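Small Kitchens, Large Opinions

Dalva Toledo has been restoring play kitchens in Nikcombe for long enough to have views on knobs. A knob, she says, should be round, silver and placed where a four-year-old can reach it while shouting an order at someone. Most of her customers are grandparents, who arrive wanting something charming and leave having argued over burners.

Four burners is the standard. Children will happily cook on one and use the other three for parking vegetables, a habit many of them carry into their first apartments.

The countertop causes the most trouble. Parents ask for white with gray speckles, the same as they have at home, and are then surprised when it looks as messy as the one they have at home.

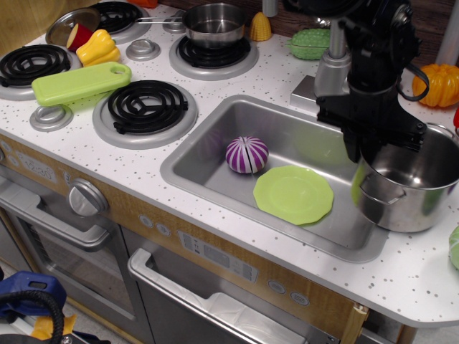

Food is a separate argument. Toledo charges $27 for a mixed bag of it and won't take requests, so you get the corn, the yellow pepper and the striped onion whether or not your household believes in onions. "They all end up in the sink anyway," she says. The sink is stainless steel, and she is proud of it. Pots are sold separately, and she likes one of them to be far too big. My niece has owned hers since September and has yet to serve me anything hot, though the bill was $40 and she expects a tip.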